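Lerholm Kitchen Arm Build: Frequently Asked Questions
Last updated 2018-04-21

Where did the build start?
In the shared workshop at Kamport, in December. The arm moved to a home kitchen once the mount was finished.

What did it cost?
The mount, cables and fasteners came to $273. That does not include the arm.

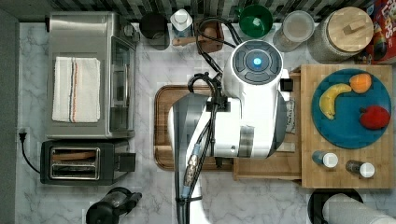 How do you keep the cables from snagging?
Leave slack at every joint, then run each joint through its full travel by hand before powering up. The first harness was too short and pulled out twice. On the current one the black cables loop out from the upper part of the arm and then follow it down, with a metallic connector near the lower middle. Check that connector every 50 cycles.

Do I have to clear the counter?
No. We leave the toaster and jars where they are and set keep-out zones in software. Redo the zones if you move an appliance.

What does it pick up?
Fruit, so far. Of the last 33 tries with an apple, 3 ended in a drop. Bananas are worse and we have no numbers yet.

Can I use the Mulder bracket?
Yes, but the holes need to be drilled out. The Lutitz plate fits without changes.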